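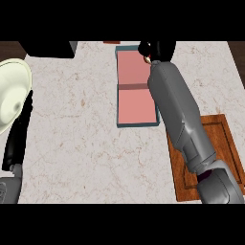

Search stories, places, recipes

Food & Home > Kitchens > Long Reads

Sat 28 March — By the Features Desk

The stone counter comes back, stains and all

Marble was over. Everyone said so. Too soft, too fussy, one cut lemon and you have a dull ring for life. Then last November the Predano yard sold out of pale slabs, and the phone kept going.

Why now? Money, partly. Engineered tops went up again, and a remnant piece of real stone can cost less if your kitchen is small. Matheson, the salvage place out past the rail bridge, had 18 old counters in the back shed when we went. Bakery tops, a bank lobby, one from a school lab. Most had been sold by lunch.

And taste, I guess. People are tired of perfect. One couple on Dranerier Street kept the wine rings the last owners left. They like them. Their plumber doesn't.

Living with it is another matter. Seal it before the first dinner, not after. We tried 3 sealers over the winter and the cheap one from Flukitz held up best against coffee. Nothing held up against vinegar. Nothing. Etching isn't a stain anyway, it's the acid eating the polish, so a sealer can't stop it. Honed finishes hide it beter than polished ones.

Bakers, of course, never left. Cool stone, cold butter, no sticking. A pastry cook told us her slab has moved house with her twice — more than 9 feet of it, in two pieces, in a borrowed van.

Installation is where it goes wrong. Check the cabinets are level. Check again. Stone doesn't bend, and the crack always runs through the sink cutout, the thinnest part. Get the fitter to add a rod underneath there, ask for it in writting.

Prices we were quoted ranged all over. Get a few. Go see the slab itself in daylight, wet it with a sponge, and put your name on the back in chalk.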